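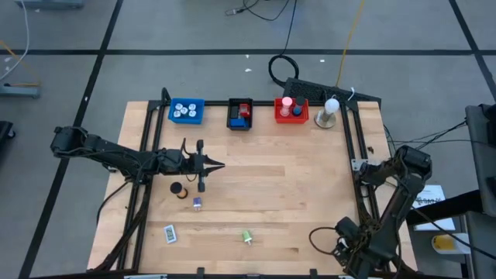 Sorting table, Dostodham workroom, with the three back-edge bins in blue, black and red.

Small Parts Sorting, Dostodham site
Progress report to the Baert fund, period ending April

Summary

The fund asked whether a fixed table with color bins would cut down the time we lose looking for small items. After one period of use my answer is that it helps a little, in ways that are hard to separate from the general cleanup we did at the same time. I would not yet recommend paying for the same setup at Nustum.

Work done

The butcher-block table is in place and the floor has been taped. We drew up a list of 189 small items that pass through the workroom often enough to matter, and gave each one a bin color. Blue is for repeat parts that come in quantity, such as the white cylindrical pieces. Red is for vials and bottles, which have to stand upright. Black is for everything else, and that is where my doubts start.

Of the 189 items, 106 ended up assigned to black. The proposal called black an overflow category. More than half the list is a strange size for an overflow. The blue and red bins are easy to explain to a newcomer and tend to be right when we check them. Black is a small drawer of odds and ends without the drawer.

The bins themselves are also small. Five of the white pieces stand packed together in the blue one, and a vial and a bottle side by side are a fair load for the red. This is fine for a sorting exercise. It doesn't tell us much about storage, and the proposal used the two words as if they meant the same thing.

Loose items

The target was a clear tabletop at the end of each round. We have not met it. In the photo there are still four things out on the wood: a short black cylinder with an orange-yellow band, a little purple-blue cube, a white card, and a light green piece shaped like a spool. The cube and the spool are both on the list. The card isn't, and paper in general was left off, which I think was a mistake. Cards and labels come in with nearly every batch and have no color to go to.

The light bulb on the round metal base has its own spot near the back right corner. It doesn't fit any bin and was given a fixed place on the table instead. I mention it only because the proposal said every item would have a bin.

The Handska labels

The printed labels from Handska came late and in the wrong size for the bins. A second set has been ordered at no charge. Until it arrives the bins go by color alone. I can't say that anyone has missed the labels, and I would have kept that money back if the order had not already been placed.

Spending

The award was 4000 dollars. Most of it went on the table and its frame — more than budgeted, as the first quote left out delivery. Bins and floor tape were cheap. What remains should cover the next period if we buy nothing large.

What the numbers can bear

We ran 17 timed rounds. The later ones were quicker than the early ones, but the same people did them with much the same items, and people get faster at anything they repeat. I have left the improvement figure out of this report. A fair test would need items the sorters haven't handled before, and we have not run one.

Next period

Split the black bin's list into at least two groups. Find a place for cards and paper. Run a set of rounds with unfamiliar items and report those times whichever way they come out. Hold the Nustum purchase until then.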